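Galemell head kit: hand tracking drops out on household objects, is the Flirnirska service worth adding?

Posted by Puspita Wijaya, November 2024

I'm evaluating the Galemell head-mounted capture kit for a small bimanual project. The plan is to record a person handling ordinary household objects, extract hand poses from the video, and use them to train a policy for a two-arm setup on a Kwok controller. We have the kit on loan from the reseller in Hivthorpe and have to decide whether to buy it. The quote is $3,000 for the headset, the recorder pack and one seat of the desktop software. Flirnirska is quoted separately, as a service that takes your raw recordings and returns cleaned hand tracks with contact labels.

So far I have 200 clips. Tasks are picking up, turning over, emptying and putting down things like bins, trays, jugs and food boxes. Single-handed clips are mostly fine. The two-handed ones are where I have trouble. The desktop software loses a hand as soon as the object hides enough of the fingers, and when it finds the hand again the wrist has often jumped. Sometimes it swaps left and right. I get this on the default tracking profile and also on the one named "close work," which the manual recommends for anything held nearer than arm's length.

Things I have tried: more light, a plain sleeve, recalibrating before each session, and lowering the camera tilt by one notch. The tilt helped with objects on the floor and made tabletop tasks worse.

I have two things to settle before the loan ends. First, can the kit's own software be set up to handle this, or is the tracker simply not made for it? Second, if you have used the Flirnirska service, does it fix swaps and wrist jumps, or does it only smooth over them? I don't want to pay for smoothing. I can do that myself.

Setup is the standard headset, firmware as shipped, recorder on the high bit rate setting. Software is the current release.

ridgeline_dk

The tracker can handle part of this, but you need to separate the failures first. Lost hand, wrist jump and left-right swap look like one problem in playback. They come from different stages and the settings for them are in different places.

A lost hand is a detection failure. The software drops a hand when its confidence goes under the threshold for longer than the hold time. On both profiles the hold time is set short, because the kit was designed around assembly work where the hands really do leave the view and come back. Open the profile in the editor, save it under a new name and raise the hold time. Don't touch the threshold yet. If you lower it, you will get hands detected on sleeves and table legs, and those cost more to remove than a gap costs to fill.

A wrist jump is nearly always the tracker restarting from the palm when it had previously been following the forearm. Check the overlay in debug view. The skeleton is drawn differently after a restart, and you can see which one it is using. There is an option called "forearm prior" that keeps the forearm line as a constraint through the gap. It is off by default. Turn it on and reprocess; you don't have to record again.
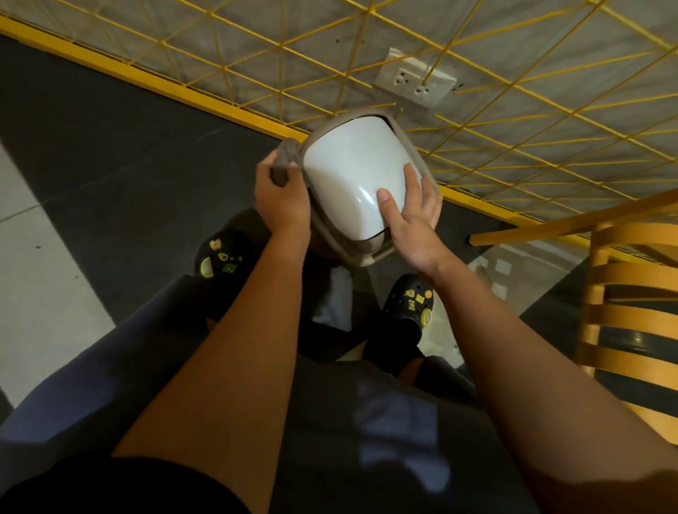
The forearm prior only does its job when the camera sees enough arm, so how the person stands and holds the object matters more than the manual suggests. The software needs a line from the wrist back toward the elbow on each side, and it needs the two lines to stay apart. Holding the bin out over the floor like that is a good pose for it: the forearms come up from the two lower corners in a wide V, so left and right can be told apart even if the fingers can't. The hands are not equal, though. The right one is flat against the white body with the fingers spread, which is easy for any tracker. The left has its fingers curled around the edge of the darker handle section, and that is the hand I would expect to lose. I would also look at what is behind the object. A yellow wire grid across the whole upper part of the view is a lot of thin straight edges, and if the bin is lifted higher the fingertips will be seen against it.

Try the same task once in front of a bare wall, with everything else kept the same. If the dropouts go away, the background is your main cause and no profile will fully cure it. If they stay, the object is hiding the fingers and you should look at grip labels instead of full finger poses. For a parallel gripper you may not need the finger joints at all. Wrist pose and open or closed is enough for most pick and turn tasks.

For the swaps, go to session settings and set "hands present" to "both, always." The default is automatic. With it set, the software assigns left and right over the whole clip instead of per segment. It will give wrong results in any clip where one hand really does leave the view, so sort those out first and process them in their own batch.

On tilt: make a separate calibration for floor work. The calibration stores the tilt position, and if you move the notch without recalibrating the forearm prior will be off in a consistent direction. The mistake is easy to miss, as the overlay still looks reasonable.

I have not paid for the Flirnirska service, so I can't comment on that part.

mj_fixtures

Can't help with settings. We had the same kit and sent it back because the strap slipped when the wearer looked down. If you do floor tasks check the strap before blaming the software. A slipping headset also looks like a wrist jump.

Tollgate Automation (Erin)

I'll take the Flirnirska half. We used the service on one project, also with the Galemell headset, and I have mixed feelings about it.

It does more than smoothing. The returned files have a flag on every stretch that was re-estimated, and a separate flag where a person has corrected it. Swaps were fixed in all of the clips I checked. Wrist jumps were mostly fixed, with the gap filled from the object's motion where the object was rigid and in view. That is a sensible method when you are gripping a bin or a tray. It is a poor one for soft things. Towels came back with the hands floating slightly off the cloth, and they were flagged as corrected, so the flag tells you someone looked at it and not that it is right.

Contact labels were the useful part for us. You get the start and end of contact for each hand, plus a coarse type. Coarse means that a palm pressed on a surface and a hand wrapped around an edge get different labels, but there is nothing about which fingers carry the load. For training a two-arm policy I found this enough to tell the holding hand from the supporting hand.

Drawbacks:

Turnaround on our batch was 19 days. They quote by batch size and the queue is not visible to the customer.

The output is in their own format. The converter for the Kwok controller exists but drops the flags, which is the thing you are paying for. Keep the original files and join the flags back on by timestamp.

They reject clips recorded with a stale calibration, and they still bill for the check. See what ridgeline_dk wrote about the tilt notch. We lost 22 clips that way, every one of them from the same session, and I would have caught it by opening one of them in debug view.

They want the raw recorder files. If you have already trimmed or re-encoded your clips, go back to the originals.

If I were in your position I would reprocess everything with the longer hold time and the forearm prior on, and see what is left. Then send only the two-handed clips with rigid objects that still fail. The rest you either don't need to send or won't get much back for. Ask for the trial batch in writing before you send anything – it isn't on the quote form, but they gave us one when we asked for it.

As for the purchase itself, the headset is sound and the recorder pack is better than the software it comes with. I would buy the kit without the second year of support. Our tickets were answered with links to the manual.

Puspita Wijaya

Thank you both. Reprocessed a first set overnight with a longer hold time and the forearm prior enabled. Most of the wrist jumps are gone. The swaps went away with "both, always," apart from a few clips where one hand goes out of view, as predicted. The curled-grip dropouts are still there on handles and rims.

I checked the strap as well, and it does move when I look down for long. It is worse with the recorder pack clipped high on the back. Moving the pack to the belt helped.

I'll do the bare wall test next and ask Flirnirska for the trial batch. One follow-up for Erin: when you joined the flags back on, did you use the recorder clock or the headset clock? Mine drift apart over a long session.

Tollgate Automation (Erin)

Recorder clock. The headset clock resets if the cable is pulled, and the converter doesn't warn you.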